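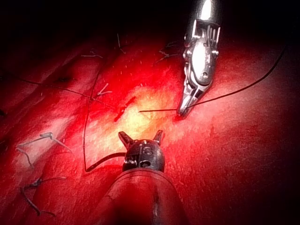
What should you do first when a jaw stops answering the hand control?

Take your foot off the pedal, let go of the thread if the other jaw will let you, and leave everything where it is until you've had a proper look. I know the temptation is to waggle the control and hope. We did exactly that on the Orkon at our Sterkesness workshop last September, and what had been a sticky wrist became a snapped drive cable and 17 days of waiting for parts (with a bench full of disappointed trainees, bless them).

The log showed fault 2357, a tension warning, and it had come up 3 times before lunch. Each time somebody cleared it and carried on sewing, me included. So my first tip is a dull one: write the code on the whiteboard before you clear it, and the second time you see it, stop and swap the instrument. 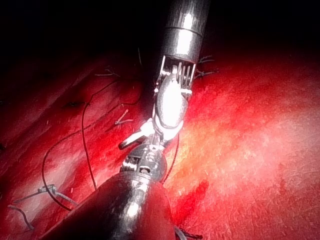

Two instruments over the tissue, with black thread looping down the left side.

Thread is the other thing to watch. Keep your working length short, trim your tails as you go, and park any slack well away from the wrist joints, where it can creep in among the moving parts and get wound up before you've noticed. If it does catch, don't pull! Support the shaft, snip the thread on both sides of the joint and draw the pieces out with fine tweezers once the arm is powered down and the instrument is off.

For cleaning our practice instruments we use Flostodex and a soft brush, working the wrist gently through its whole range by hand, then a good rinse and a long dry on a lint-free towel. Have a feel for any grittiness while you're there. Ours had a faint rough spot for weeks, and I kept telling myself it was my gloves.

Spare instruments live in the grey drawer under the sink, tagged with their hours. Anything with a red tag stays off the arm, even if it seems to be behaving beautifully that day.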